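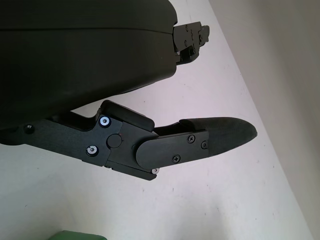

Motorsport Operations, Unit 4: Building a Season Calendar

Welcome back! Last time we looked at how points are awarded, and today we get to my favorite topic in the whole course, which is how a touring car season gets put on paper. It looks like a list of weekends. Underneath it is a giant puzzle of trucks, track rentals, TV slots and tired mechanics, and I love it.

Our running case is the Grorex Cup, a touring car series with rounds at circuits in several countries. Keep your case sheet open, we'll go back to it a lot.

1. Fixed dates first

Start with what can't move. The Plosard circuit closes for resurfacing every April, and the Ding street course only gets its road permits for one weekend a year. Write those in ink. Everything else is pencil until the circuits sign.

A common mistake in last term's papers was to begin with the season opener and work forward. Try beginning with the street race and working outward in both directions. You'll be amazed how fast the gaps show up!

2. Freight and distance

The Grorex case has a road freight leg of 3,677 kilometers between two of its rounds. At that distance a back-to-back weekend is out: drivers have legal rest hours, and the cars need a proper strip-down before they load. Allow 3 clear weeks there. For short hops, two weeks is comfortable and one is possible (teams will grumble, but they'll do it).

Damaged cars are the wild card. A heavy crash on Sunday afternoon can mean a new front end, new suspension and a trip back to the shop, so look at where the teams are based as well as where the tracks are.
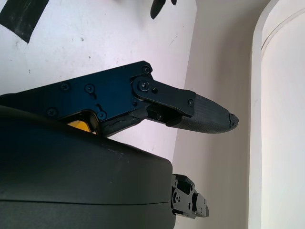 3. Double-headers

Two races in one weekend means more racing for the same travel bill, and fans get value on both days. The trade-off is time. Qualifying has to be run twice or the second grid has to come from somewhere else, such as the finishing order of race one or each driver's second-best lap. Etornam Aryee's guest talk on reverse grids is great on this point, so please read the transcript before seminar.

4. For next time

Draft a Grorex calendar using the Hurer planning sheet. Mark every date as fixed, agreed or open, and add a short note on your hardest choice. Bring 2 printed copies, one to hand in and one to scribble on.

12 shares | 3 comments
Contact the course office | © Motorsport Operations course team | Back to top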